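Two arms on one rail - cable routing?

karnar_shop
Finally got both arms on the same rail in my garage. The wrist camera cable on the right one loops over the top and I keep thinking it'll snag when I go for the suitcase handle. Anyone clip theirs down?
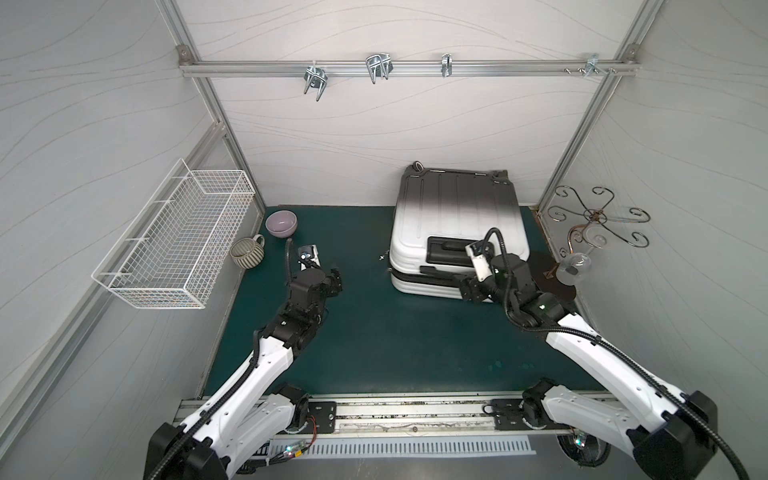 Right gripper at the suitcase handle, left one over by the mug.

voretus22
Looks great! I'd leave the loop. I clipped mine tight and killed a cable in 15 days.

mendes_bench
Disagree, a loose loop will catch on something sooner or later. Short sleeve, one tie at the wrist, done. Also there's a screw on your mat, left of the suitcase.

karnar_shop
Ha, good eye - no idea which joint that belongs to. I'll try the sleeve on the right arm only and leave the left alone.

voretus22
Check the shoulder plates first.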